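Hand-held grippers vs teleop for soft stuff?

mudgway_mick
Up to 48 demos of the hat task now and I'm torn. With the hand-held grippers I can knock them out pretty quick, but I reckon my wrists do things the arm never could. Anyone gone back to remote control for cloth? 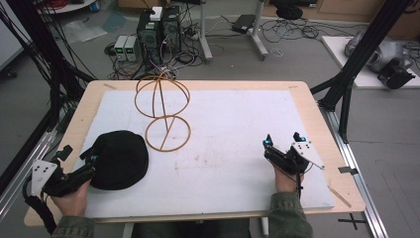
My setup, left gripper on the beanie, wire globe thingy next to it

gamine
Nice globe! I'd stick with hand-held. I did 100 by teleop in December and hated every minute, you can't feel the knit at all and I kept dragging the hat round the board like a dead possum.

Brodie Pirihi
Disagree, sorry. Teleop's slow, but whatever you record is something the arm can do. I binned 194 hand-held demos because the elbow couldn't follow them.

gamine
That's your wrists, mate, not the method! Slow down and keep your palms facing in.

mudgway_mick
Might try half and half then. Does the white board wash out the tracking for anyone else?

Brodie Pirihi
Never had trouble with white. Glossy, yes.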